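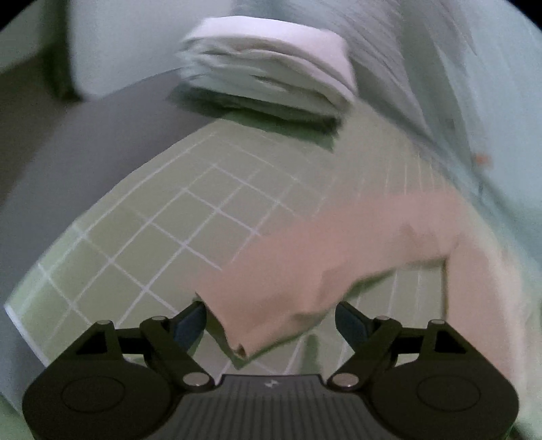

Attachment 1: pink cloth on the green cutting mat

Ticket 2390
Opened: 28/01/2025
Customer: Elfriede Teuber
Product: Nonamari cutting mat, light green
Status: Waiting on customer

Elfriede wrote:
Hello, and thank you for getting back to me so kindly! I've been cutting napkins out of an old pink sheet and they keep coming out crooked, the worst one by 9 mm along one side. I bought the mat in October and have loved it, so I'd hate to think it's the mat. The cloth does slide around on me. There's also a frayed spot near one corner, and I can't tell if I should trim it before I measure or after.

Trodico Support replied:
Hi Elfriede, what a nice use for an old sheet! Soft cloth loves to creep, so let's start there. Please press it, lay it flat with no folds, and line up one straight edge with a white grid line (trim that frayed spot first). Then check the grid itself with a metal ruler, away from the cloth. Over 200 mm you should be off by up to 1 mm and no more. If it's worse than that, write back with the number you get and we'll gladly send you a new mat.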